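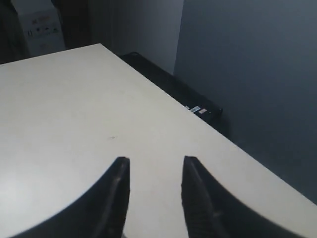 Photo credit: Hinata Hosoda

Expert determination

Expert determination is a private method of settling a dispute in which the parties appoint an independent person to decide a question and agree in advance to accept the answer. The person appointed, called the expert, is usually chosen for technical or professional knowledge of the matter in dispute. Accountants, surveyors, engineers, chemists and lawyers are all appointed in this role. The procedure is used mainly in commercial contracts, and is most common in England, Scotland, Australia and other common law jurisdictions. In the United States a closely related procedure is often called an appraisal, or a reference to an independent accountant.

The expert's authority comes from the contract between the parties. No statute sets out a general procedure for it in England and Wales, and the court has no part in the process unless one side asks it to enforce a decision, set one aside, or say what the contract means.

Background

Early forms of the practice were valuations. A lease might provide for the rent to be fixed by a named surveyor, or a partnership deed might leave the price of a retiring partner's share to the firm's accountant. There was often no dispute at the time of the appointment. The parties needed a figure that neither could set alone, and the valuer supplied it.

Over time, drafters began to use the same kind of clause for questions on which the parties had already fallen out. Clauses of this type are now found in share purchase agreements, construction contracts, energy supply contracts, software licenses and agreements for the sale of goods. The word "expert" replaced "valuer" in most of them, along with the stock phrase "acting as an expert and not as an arbitrator."

Distinction from arbitration

An arbitrator hears evidence and argument from both sides and decides between them. An expert may make independent inquiries, carry out tests, and reach a decision on personal knowledge, with no duty to choose between the positions the parties have put forward. In most jurisdictions an arbitrator is protected by statute from claims in negligence. An expert generally is not, and for that reason letters of engagement usually contain a limit or exclusion of liability.

Enforcement also differs. An arbitral award can be enforced in many countries under the New York Convention. An expert's decision has no treaty behind it and is enforced as a term of the contract, so a party that does not comply must be sued for breach. Where the contract is unclear about which procedure was intended, courts look at what the person was asked to do as well as the label used.

Appointment

A clause will normally name an individual, describe the qualifications required, or give a professional body the power to nominate someone if the parties cannot agree. Naming an individual carries the risk that he or she may retire, die, or acquire a conflict of interest before a dispute arises. Effie Jardine, writing on commercial drafting, recommends that a clause describe the discipline and leave the name open, with a nominating body as a fallback.

The expert is then engaged under a separate contract, signed by both parties, which covers fees, timing, confidentiality and liability. Refusal by one party to sign is a frequent cause of delay. Some clauses deal with this by allowing the nominating body to settle the terms of engagement, or by stating that a party may not unreasonably withhold its signature.

Procedure

The procedure is whatever the contract says it is. Where the contract is silent, the expert may usually decide how to proceed. A typical sequence begins with a written notice describing the dispute, followed by written submissions, one round of replies, and a decision. Hearings are uncommon. Many clauses set a time limit for the decision, and some provide that the appointment lapses if the limit is missed.

Experts are not bound by the rules of natural justice in the same way as judges and arbitrators, although a contract may impose such a duty and many experts follow a fair procedure as a matter of practice. Communications with one side are normally copied to the other. An expert must in any case be independent of the parties and must not act in collusion with either of them.
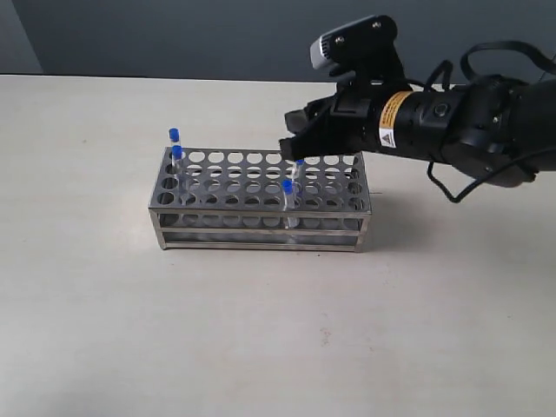

Disputes over the quality of goods are among the oldest uses of the procedure outside valuation. A contract for the sale of grain, fuel, paint or a chemical will set a specification, and an independent analyst is asked to say whether the delivered goods meet it. The analyst's instructions may go into detail, covering who draws the samples, how each is labeled, which laboratory method is used and how long a reserve sample is kept. A steel rack of the ordinary kind, with its holes set out in rows, can hold material from several deliveries at once, and a decision may later be attacked on the ground that a tube was matched to the wrong delivery. For this reason some contracts require the analyst to record the position of each sample as well as its label. If the contract specifies one test method and the analyst uses another, the result will probably not bind the parties, even if the second method is the better one.

Grounds for challenge

Courts in England and Wales are reluctant to interfere with an expert's decision. The parties have agreed to be bound, and a mistake in the answer is treated as a risk they accepted. The recognized grounds for challenge are fraud or collusion, lack of independence, and material departure from instructions. The last of these is argued most often. An expert asked to value one set of shares who values another has departed from instructions. An expert who values the correct shares and makes a poor estimate of future earnings has not.

Many contracts provide that the decision is final and binding "in the absence of manifest error." The phrase is generally read as covering oversights and blunders so obvious that they admit of no difference of opinion, such as an error of arithmetic on the face of the decision. A point that needs extended argument to establish will seldom qualify.

Questions of law cause more difficulty. An expert may have to interpret the contract in order to answer the question referred. Whether that interpretation binds the parties depends on the wording of the clause. Alistair Dow has argued that clauses should state expressly which legal questions the expert may decide, and should allow either party to refer the rest to a court or to a lawyer sitting with the expert.

Reasons

An expert is not obliged to give reasons unless the contract requires them. A decision without reasons is sometimes called a non-speaking decision and is harder to challenge, as there is less material in which to find an error. Parties who expect to continue trading together often ask for reasons so that the same question does not arise again. Those who want a quick and final result may agree that none be given.

Cost

Each party normally bears its own costs and half of the expert's fee, unless the clause gives the expert power to order otherwise. The procedure is usually cheaper than arbitration because submissions are short and there is no disclosure of documents on the scale found in litigation. The saving may be lost where the parties go to court over the scope of the clause.

Example of a clause

The supply agreement between Prilance and Nustgate is used in teaching materials prepared by Ailsa Carnegie to show how the parts of a clause fit together. Clause 34 refers any disagreement over the monthly volume adjustment to an independent accountant, who must have at least 12 years of experience in the industry. Clause 34.2 excludes questions about termination. Schedule 13 contains the form of engagement letter, agreed when the contract was signed.

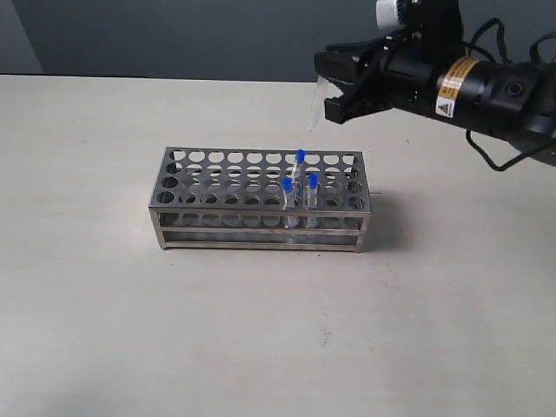 Clear tubes with blue caps in a stainless steel test tube rack.

Criticism

The main objection to expert determination is that its finality can leave a party with no remedy for a serious mistake. Safta Lungu has criticized its use in contracts with small suppliers, who may sign a standard clause with no advice and find that a large claim is to be decided on paper by a person nominated at the other side's request. A further criticism concerns multi-tier clauses, in which one type of dispute goes to an expert, another to arbitration and the remainder to the courts. Such clauses can produce separate proceedings on overlapping facts.

See also

Adjudication
Arbitration
Early neutral evaluation
Mediation
Rent review

Further reading

Jardine, Effie. Drafting the Expert Clause. Nurelstead Press.
Dow, Alistair. "Points of Law Before the Expert." MacKinnon Commercial Papers, no. 13.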